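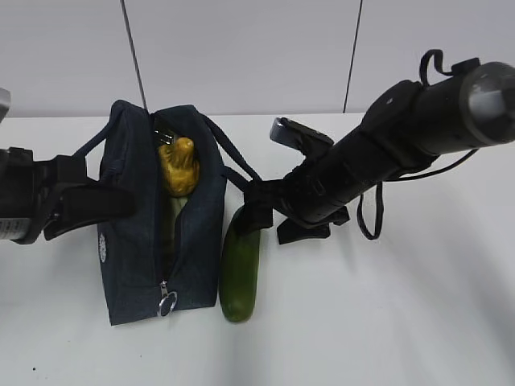 Rechercher sur le site OK Rubriques

Le sac de Ludley
7 janvier 2026 -- par Albane Caron

Capucine Moulin avait hérité du sac isotherme comme on hérite d'un chien : sans l'avoir demandé, et avec des instructions. Sa tante Faustine Marchal l'avait rapporté de Ludley au mois d'août, bleu marine, deux anses, une fermeture éclair qui accrochait dès qu'on la brusquait. Il devait servir aux pique-niques. Capucine détestait les pique-niques, l'herbe, les fourmis et surtout les gens qui disent « on est bien, là ».

Elle y rangeait donc les légumes en plastique du théâtre.

La pièce s'appelait Le Marché d'Orkdale et comptait 24 répliques pour 100 minutes de spectacle, le reste étant consacré au silence et aux primeurs. Loïc Brunet, qui l'avait écrite, tenait beaucoup au concombre. Le concombre entrait à la deuxième scène, posé sur une table blanche, et personne ne devait le regarder. Il y avait aussi une chose jaune, bosselée, que Loïc appelait le citron et que les autres, selon l'humeur, appelaient le gingembre, le maïs ou « ton truc ».

-- Le concombre au fond, le citron dessus, disait Loïc. Toujours.

-- Et si quelqu'un a besoin du concombre en premier ?

-- Personne n'a besoin du concombre en premier, Capucine. C'est tout le sujet de la pièce. 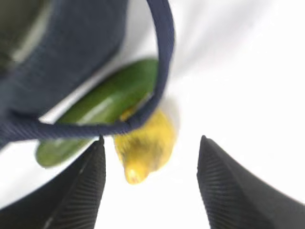
Le soir de la générale, elle posa le sac sur la table et chercha dans quel ordre procéder. Elle avait déjà essayé le concombre couché (la fermeture refusait), puis debout, la tête en bas, à supposer qu'un concombre ait une tête. Elle avait essayé de tenir les anses avec le menton. On jouait devant 77 spectateurs, dont deux payants, et Loïc arpentait les coulisses en récitant des noms de légumes à voix basse.

À l'entracte, elle trouva la solution, qui consistait à ouvrir grand et à pousser. Elle en fut assez fière pour l'annoncer à toute la troupe. La troupe mangeait des chips.

C'est alors qu'elle remarqua l'écusson rond, cousu sur le côté, avec son petit ours blanc. Des mois qu'elle trimballait ce sac, et jamais l'ours ne lui avait paru la juger à ce point. 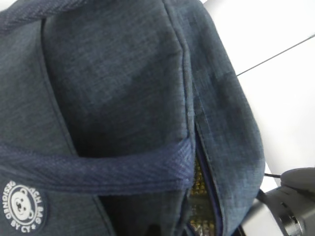

Timo Fröhlich déclara que la doublure brillait beaucoup trop, qu'on ne gardait pas au frais un concombre en plastique, et que si le sac restait ouvert au troisième acte, le public n'écouterait plus rien.

-- Il n'y a rien à écouter au troisième acte, dit Capucine. Il y a la pesée.

-- Justement.

Elle referma le sac. La fermeture accrocha à mi-chemin, comme prévu, et Loïc, qui passait, y vit une métaphore. Il demanda qu'on la garde. On la garda. Le lendemain, Faustine téléphona pour savoir si le sac avait enfin vu un peu d'herbe, et Capucine répondit qu'il faisait du théâtre.

-- Ah, dit sa tante. Et il est bien, là ?

Ce site utilise des cookies. Accepter Refuser Paramétrer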